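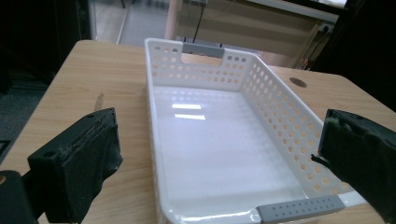
Drotthorpe, January 24, 2026

**Figure 1.** The shallow basket with nothing in it. Perforated walls, smooth floor.

## 4. Does a basket make a table tidier?

Advice on household order leans heavily on the open basket. Put the loose things in it, the advice goes, and the room looks calmer. Thoroddsen and Haugland repeat the claim in their Pedidton survey, where 190 households kept a tidying diary, and they treat it as settled. We doubt that it is. Their diaries record whether people felt a table was tidy, and the same people had just been asked to tidy it. A warm answer under those conditions tells us little.

The basket itself deserves a closer look than it usually gets. Ours is white plastic, rectangular, with low sides and rows of small round holes. The holes let the tabletop show through the walls, so the basket hides less than a solid box would. Frandsen argues that this openness is what keeps people using it: they can see what they own. Perhaps. His evidence is a set of 40 interviews, and in most of them the subject was raised by the interviewer.

A second problem is what counts as "put away." In the Widine coding scheme, any item inside the rim scores the same, folded or not. A dark green cloth lying in a heap on the basket floor, with most of the floor still bare around it, gets full marks. Stan objected to this rule at the planning stage and was outvoted. We think she was right. Someone who wants that cloth flat for use has gained very little from having it in a basket, and the score can't tell the two cases apart.

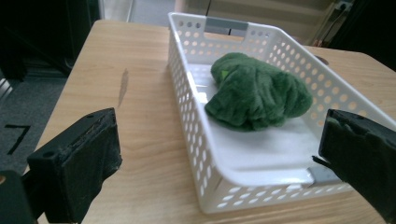 ### 4.1 Rescoring the Widine records

Peltonen and Stan went back through 368 records and marked each cloth item as folded, bunched or unclear. Around 300 could be marked at all. The rest had notes too thin to use, and we left them out, which may favor the careful note-takers. Where the two scorers disagreed, the item went to "unclear." We made no attempt to guess what the householder meant by leaving a cloth bunched, and we would distrust any paper that did.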